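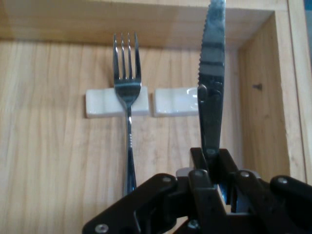
5 What the surname pages leave out

5.1 Occupational names

Occupational surnames ought to be the easy part of a disambiguation page. The bearer's ancestor did something for a living, the neighbors noticed, and the label stuck. A Cutler made or sold knives (Figure 5), a Fletcher made arrows, and a Naylor made nails. A page editor needs one line for this and then the list of people can begin.

Of the 356 surname pages in the Burnby sample, those with occupational names had the longest opening notes. We had expected the opposite. The reason appears to be confidence. Faced with a surname of unknown origin, editors write "is a surname" and move on to the footballers. Faced with a surname they can explain, they explain it, and then a second editor explains it again underneath in slightly different words. One page gives the trade, the county where the trade was common, a variant spelling, a note that the variant has nothing to do with the name, and a warning not to confuse either with a village. The village has no page of its own. The warning links to nothing.

We set a limit of 80 words for an opening note before coding it as "extended." The limit is arbitrary, and we chose it after reading a good many notes and growing tired at that point. Eleven words is closer to what most readers need. A note of 11 words can say that the name is English, that it comes from a trade, and which trade, with a word or two to spare.

5.2 Place surnames

Names taken from places behave differently. Here the page has two jobs, and each tends to assume the other is being done somewhere else. Daltness is the clearest case in the sample. It appears as a surname, as a headland, and as a ship named for the headland. The surname page sends readers to the place page for the origin of the name. The place page sends them back to the surname page, on the grounds that the headland may have been named for a family. The ship's entry stays out of it.

Porklow is worse in a quieter way. The surname page lists a hamlet, a parish, and a hill, and a reader would reasonably take these for three places. They share a boundary for most of their length, and two of them share a bus stop. We coded them as separate entries in keeping with our own rule (Section 3), although neither coder was happy about it, and one wrote "oh, come on" in the notes column. That remark has been kept in the released data.

Folk explanations are common on place-surname pages and almost absent from the occupational ones. Porklow has been credited to pigs more than once. The second part of the name is probably the usual word for a mound, and the first part could be any of several things, pigs included. We took no position. Coders were asked only to mark whether a source was given, and for the pigs it was not.

5.3 Copied notes

Opening notes travel. A mirror site will take the note from one page, drop the list beneath it, and print the remains under a heading that promises more. A phrase such as "may refer to:" then refers to nothing at all, and does so with a colon. We treated these stubs as copies when the wording matched the parent page apart from spacing and punctuation. Where a mirror had joined two notes into one, we coded each half against its own parent.

Joined notes produced the only real disagreements between coders. The Naylor page on one mirror opens with the trade, continues with a sentence about a given name, and ends with the opening line of a musical group's entry, so that the makers of nails seem to have gone on to release two albums. One coder called this a single corrupt note and the other called it three sound ones — the second reading was adopted, mainly for the sake of the totals.

Copies were left out of the length counts in Section 5.1 but kept for the link counts that follow, where a broken link is a broken link no matter who broke it first.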